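## Neues vom Platz: Vier Wochen bis zum Auftakt

Hallo zusammen,

gestern Abend stand ich mal wieder bis zum Schluss am Zaun und habe der Ersten beim Training zugeschaut. Und ich sag's euch, da ist Zug drin! Ya-wen Liu hat die Defense 40 Minuten lang nur Tackling-Technik üben lassen, immer wieder dasselbe: Kopf hoch, Schulter ran, Beine weiter. Danach haben selbst die Linebacker freiwillig ihre Trinkflaschen aufgefüllt und sich ins Gras gelegt.

Seit dem Trainingslager in Plikville im August merkt man, dass die Truppe zusammengewachsen ist. Damals haben sich die Neuen noch brav hinten angestellt, jetzt quatschen sie im Huddle mit und werden auch mal laut. Mir gefällt das. Unser Quarterback Tsakiris wirft die kurzen Bälle inzwischen richtig früh, nur die tiefen Routen gegen die linke Seite sitzen noch nicht (das weiß er selbst, fragt ihn also bitte nicht jedes Mal am Grill danach).

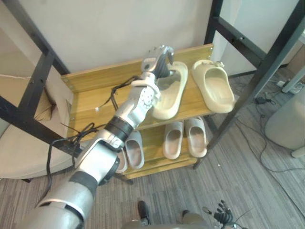
*Cremefarbener Slipper, oberste Etage vom Schuhregal.*

Sorgen macht mir eher das Laufspiel. Balo hat nach seiner Zerrung erst zwei Einheiten komplett mitgemacht, und ohne ihn geht durch die Mitte wenig. Die Trainerin will ihn im Testspiel gegen Gumadia nur ein paar Snaps bringen – finde ich vernünftig, auch wenn es mir in den Fingern juckt, ihn endlich wieder laufen zu sehen. Gegen Gumadia haben wir letztes Jahr im vierten Viertel alles hergeschenkt, das hängt einigen noch nach.

Apropos Testspiel: Kickoff ist um 15 Uhr auf dem Nebenplatz, der Hauptplatz wird gerade nachgesät. Parken bitte hinten an der Halle, vorne kommt sonst der Mannschaftsbus nicht durch. Wir haben 100 Sitzkissen bestellt, die gibt's für 4 Euro am Eingang, und wer eins vom letzten Jahr hat, bringt es einfach mit. Für die Chain Crew fehlen uns noch Leute, Regelkenntnisse sind nett, aber wir zeigen euch alles vorher.

Meldet euch einfach als Antwort auf diese Mail oder sprecht mich am Platz an, ich stehe meistens an der 40-Yard-Linie und rede zu viel.

Bis Samstag, und zieht euch warm an!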